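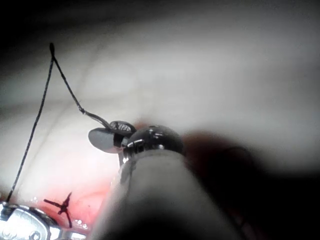 Close view of a surgical instrument tip. Photo: Meltwood Foundation

Meltwood Foundation opens second round of rural theatre bursaries

HUSEN, 29 January 2018. The Meltwood Foundation is inviting applications for eight bursaries for theatre nurses and surgical trainees who want to spend part of their training at a small hospital. The bursaries pay for travel, lodging and course fees. They are open to anyone already enrolled on a recognised training course.

Seven hospitals have agreed to take people on placement. Each placement lasts three months and can be split into two blocks if the host hospital agrees. Applicants with children or other caring duties may ask for extra help with costs.

"Small hospitals lose staff because people never get the chance to work in one while they are training," said Annelies Plattner, director of the foundation. "They hear that the work is dull or that they will fall behind. We want them to go and see for themselves."

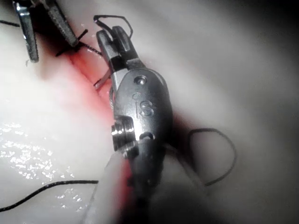
2 min read

The first round was paid for by the foundation alone. This time the Özkan family fund is meeting the cost of lodging, and rooms in Husen will be let to bursary holders at a fixed rent. Transport between the station and the more distant hospitals will be arranged by the host sites.

Gearóid Conneely, who held a bursary in the first round, has since taken a permanent post at his host hospital. "I knew everyone's name within a week, and I was given proper work to do," he said. "The bus back in the evening was the hard part, so I am glad they have looked at that."

Applications will be read by a panel of three, chaired by Leopold Ruchti. Shortlisted applicants will be interviewed by telephone. The first placements begin in September.

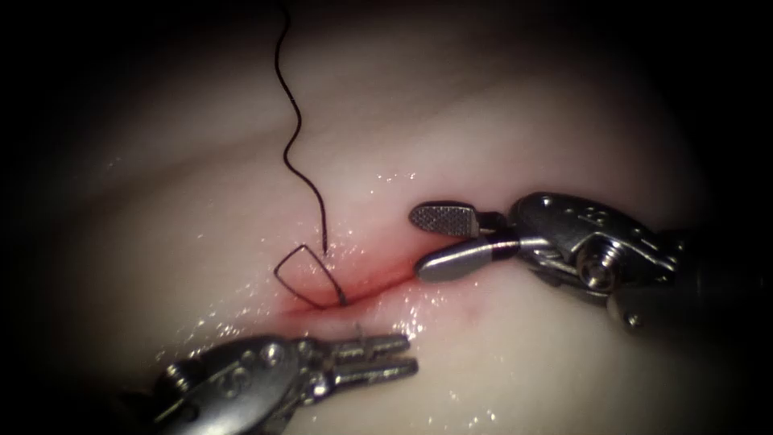

Short incision in a pale tissue pad. Photo: Meltwood Foundation

Application forms and the list of host hospitals can be requested by post or email from the foundation's office in Husen. Late forms will be held over for the next round.

Press contact: Kilian Hauser, Meltwood Foundation, Husen

ENDS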